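Getting a Rental Kitchen Ready Before You Hand Back the Keys

Start with the oven, because the cleaner needs time. Spread a paste of baking soda and water on the floor and door, leave it overnight, and wipe it out in the morning. Do the racks in the bathtub on an old towel.

Pull the refrigerator forward and vacuum behind it. At Sillby Court the checkout list includes the floor under every appliance, and many other buildings check it too.

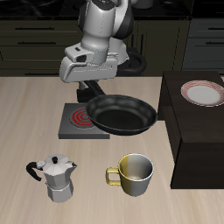
Cabinet fronts come clean with warm water and a drop of dish soap. Work from the bottom up so drips don't leave streaks. Dry the area around the handles well.

Fill nail holes with spackle, let it dry for 90 minutes, then sand lightly.

Take dated photos on Saturday if the walk-through is Monday, and keep copies until the deposit is back.

We use cookies to improve your visit. By continuing you accept the Clastbridge cookie policy. Accept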